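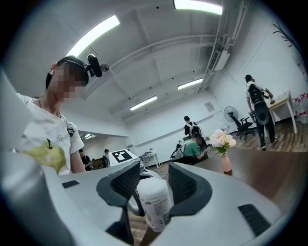

Map Library Diary: 10 July 2025

The reading room opened at the usual hour. The morning was given over to the Wattimena maps, which came to us in the spring and which have now been fully listed. The list stands at 3246 sheets. It was closed at eleven and a paper copy placed in the office safe, as our rules require.

The greater part of the collection consists of harbor charts and coastal surveys. There is also a run of town plans that the family used for business and marked up freely in pencil. These pencil notes have been the subject of some discussion in the department. Our cleaning guidelines permit the removal of loose dirt and old tape, and they say very little about writing. I have ruled that all handwriting is to be left alone, including the sums in the margins and the shopping list on the back of one of the harbor sheets. The guidelines should be amended to say so plainly. I will draft the wording before the end of July.

Carmela Negri presented her report on the condition of the folded maps. Thirteen of them have split along the folds to the point where they can't be handed to a reader. She recommends that they be flattened under weight and backed with thin paper, and that the original folds be recorded in the catalog before any work begins. I accepted both points. She further asked that no folded map be opened at the front desk, where the surface is too small and the corners hang over. That has been our practice on paper for a long time. It hasn't been followed, and I have sent a reminder to all desk staff.

The quotation from Telletti for new map folders arrived with the noon mail. The price per folder is fair but the delivery charge is not - it is close to the cost of a full carton. I have asked whether the order can be combined with the one placed by the print room upstairs. We need the large size only. The medium folders bought last year are still on the shelf, unopened, because the sheets they were meant for measured slightly over when we came to use them. For the record, the measuring was done from the printed area and left out the margins. All future orders are to be measured from the edge of the paper.

The transfer of the list into Clustix has been less smooth. The system accepts one place name per sheet, and a good many of our sheets carry two, an older name and a newer one. The temporary practice has been to enter the newer name and put the older one in the notes. Readers don't search the notes. A researcher asked last week for charts of a bay under the name her grandfather used and was told we held none, when in fact we held several. A letter of apology has gone out with an invitation to return at her convenience.

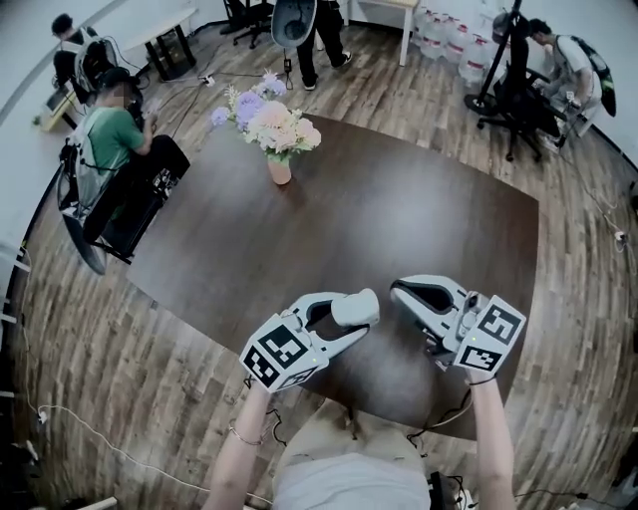 Afiq Setiawan wrote in the afternoon that the older names ought to go in first, as they are the names printed on the sheets, and that the newer ones could be added from a separate table at a later date. He has prepared such a table for the northern charts and finds that it takes less time than he had feared. His only worry is spelling. The same village may appear three different ways on three different sheets, and he would like to keep every one.

I replied that the proposal is sound and that he may go ahead with the northern charts as a trial. Spellings are to be copied exactly as printed, errors and all. Where a name can't be read, the field is to be left blank and the sheet set aside for a second reader. I would sooner have a blank than a guess.

There remains the matter of storage. The Firell cabinets have 35 drawers free, which is enough for the charts but leaves no room for the town plans. Two drawers stick badly and should not be used until the runners have been seen to. The town plans will stay in their tubes for the present, on the lower shelves, with the labels facing out. I don't like maps kept in tubes, and I said as much when the collection was accepted, but there is no other place for them this summer.

The humidity log was checked and signed at three. The reading at the east wall was higher than I would wish - the door to the loading area had been propped open again during a delivery. A notice has been put up. The previous notice was found behind the radiator.

Readers today were few. One asked to trace a railroad plan and was given film and a soft pencil. Another returned a magnifier borrowed in the spring. It has been entered in the equipment book and put back in the second drawer of the front desk.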